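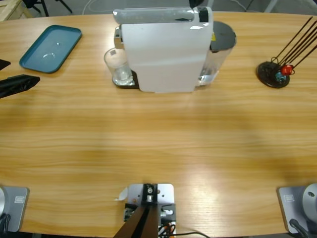 Jarkik demonstration set: frequently asked questions

What is in the set?
Teleoperated demonstrations of tabletop tasks on a two-arm station. The current release has 107 episodes of the coffee task. Each episode holds the video from the fixed camera, joint positions for both arms, gripper opening, and a one-line task label.

What counts as one episode?
One attempt, from the start signal until the operator releases the pedal. Attempts are not joined or split afterward.

Are failed attempts included?
Yes. Of the 107 episodes, 62 are marked "clean". The others contain a missed grasp, a second try or an early stop, and carry a code for which it was. Most users train on the clean ones first and add the retries later – the loader has a switch for this.

Is the table laid out the same way every time?
No. The coffee machine stays within reach of both arms, but it is shifted and turned between episodes. Other items on the table are moved, swapped or taken away. A policy trained on a fixed layout tends to learn the layout, and ours did in the first round.

Why are there objects that the task doesn't use?
They are distractors. Episodes recorded without any are tagged "bare" in the index.

How are clear objects handled?
No special treatment. Glasses and other transparent items are hard to pick out against some backgrounds, and we do not add markers to help. If your method needs depth, expect gaps on these surfaces.

How long is an operator session?
Up to 10 episodes, then a break. Operators complete seven practice runs before anything they record is kept.

Who checks the labels?
Ngozi Isah reviews every episode at normal speed. Imelda Tagle reviews those where the operator's code and the reviewer's code differ.

Can I mix this with the Bako set?
Yes, with care. Bako uses the same joint order but logs gripper opening on a reversed scale. Convert it before merging.

Where do I report a bad episode?
Use the Fikbridge tracker and give the episode number and the time within it. Corrections go out with the next index file; the video files are left unchanged.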